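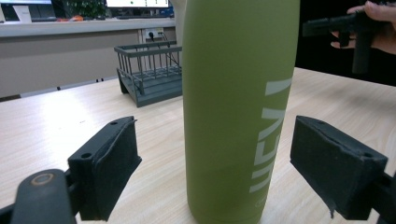
T. Ikevano

Foam pads are the line I got wrong in the April budget. I put down 8 spares for two hand-held grippers and priced them as if they would last the year. The edges start to fray and peel well before that, and a tall bottle needs padding that sits flat on both fingers.

Revised order: 80 pads from Willel, one spare pivot bolt per gripper, and $300 held back for brackets. Cosico quoted less per pad but wants more than I can store. The second dish rack can wait until the next round.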